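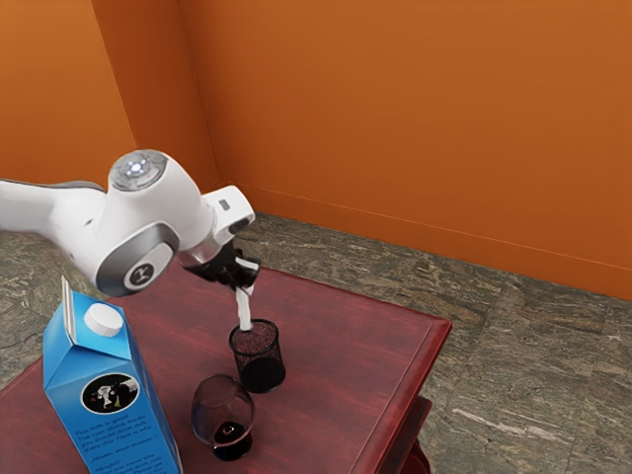
Contents | Previous | Next | Glossary | Index

Chapter 5
Watching a Robot at Work

In August a class of 16 students went to the open day at Mirnen, where Noemi Rosenthal ran the demonstrations. The first task was done in simulation, on a large screen. An arm with a two-finger gripper held a thin white stick over a black mesh cup. A wine glass and a milk carton stood on the same table.

Rosenthal asked the class to write down what the arm would need to know before it moved. Most wrote "where the cup is." Rajitha Uddin added the length of the stick below the fingers, and the height of the glass.

This chapter starts from that list. Section 5.1 deals with position, Section 5.2 with grip, and Section 5.3 with planning a path near objects that must not be touched. Keep your own list as you read.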